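# Review of the Prallo Kitchen Task Kit for Undergraduate Robotics Labs

Project report, Cinside student team
Prepared by Hamish Moffat
March 25, 2025

## 1. Purpose

The department asked our team to review the Prallo kitchen task kit, offered by Banlow to teaching laboratories that already have a robot arm. The kit consists of a task library, a logging program, and a printed setup guide. It does not include an arm or any kitchen items. This report covers installation, daily use, and support, and ends with our recommendation on renewing the license.

## 2. Method

The kit was installed on the lab workstation according to the printed guide. Three task groups were then selected from the library: sink clearing, utensil sorting, and counter reset. Each run was started from the kit's own menu, and the operator recorded the result on a paper form before the log file was opened. The two records were compared at the end of each session.

A total of 442 runs were completed. Of these, 23 were excluded from the comparison after the logging program closed before saving.

## 3. Work Area

All runs took place in the kitchen at Farquharson House. The setup guide calls for a real counter with ordinary items left on it, and it advises against clearing the area between task groups. The arm, a Franka Emika model with a two-finger gripper, works over the wooden counter to the right of the double sink. Utensils for the sorting tasks are laid on the wood, and the sink tasks use the bowl and mug in the right basin.
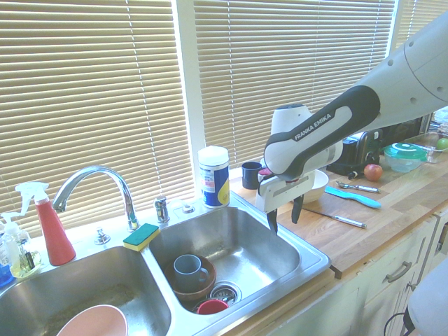
## 4. Findings

**Installation.** The guide is clear up to the calibration chapter. That chapter refers to a menu item that has been renamed in the current release, and the team lost most of an afternoon to it. Banlow confirmed the error by email and supplied a corrected page.

**Task library.** Instructions are written in plain language and can be edited. Sink clearing was the most useful group for teaching. Utensil sorting assumes that every handle points toward the operator, and we had to rewrite the starting positions before students could use it.

**Logging.** Apart from the excluded runs, the log files agreed with the paper forms. Export to a spreadsheet is limited to 100 runs at a time, so longer projects must be joined by hand.

**Support.** Replies were polite and complete, although questions on calibration took longer than those on licensing.

## 5. Cost

The annual license is $1,502 per workstation. Updates are included. The printed guide is charged separately when more than one copy is ordered.

## 6. Recommendation

The team recommends renewing the license for one workstation when it expires in July, on the condition that Banlow supplies the corrected guide in print. A second license should be considered only after the export limit has been raised. Our edited starting positions for utensil sorting have been saved in the shared course folder under "Prallo, revised."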